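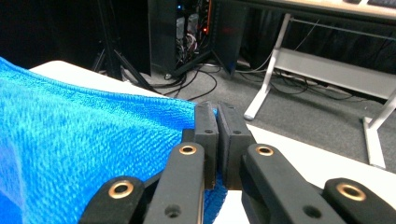 **Cold water talk – Arnolness village hall, 20 Jul 2022**

Start before they've all sat down! Ask who's been in the sea this year. Then who's been in above the knees.

**Opening**

- My first dip at Pladasside: lasted as long as it takes to shout one rude word. Went back the next morning and I've been hooked ever since.
- We swim off the old slipway, 200 metres along to the marker post and back (or half that, or just a bob and a chat – all of it counts).

**Getting in**

- Walk in, don't jump. Breathe OUT as the water reaches your middle. Get the whole room to do a long breath out with me, it's always a laugh.
- The gasp passes. Wait for it to pass before you swim a stroke.
- Bright hat, tow float, never alone.

**Getting out – slow down here, I always rush it**

- You carry on cooling after you're out, so get out while you still feel wonderful.
- Towel on top of the bag, then clothes in the order you'll put them on. Top half first. Woolly hat straight away.
- Skip the hot shower for a while. Warm drink, cake, walk up and down.
- Tell the Brernwood story: 4 of us in the car park, fingers too numb for buttons, all trying to get into the same flask.

**October**

- Best month of the lot! Sea still holding some summer, beach to ourselves, and the light is gorgeous.
- If you start now and keep going every week, you'll hardly notice it getting colder. (Well, you will. But you'll be used to it.)

**Questions** – leave time for the wetsuit one and the jellyfish one. Anyone with a heart condition or asthma: see your GP first. Say this twice.

Sign-up sheet is by the tea urn, pens in my coat pocket.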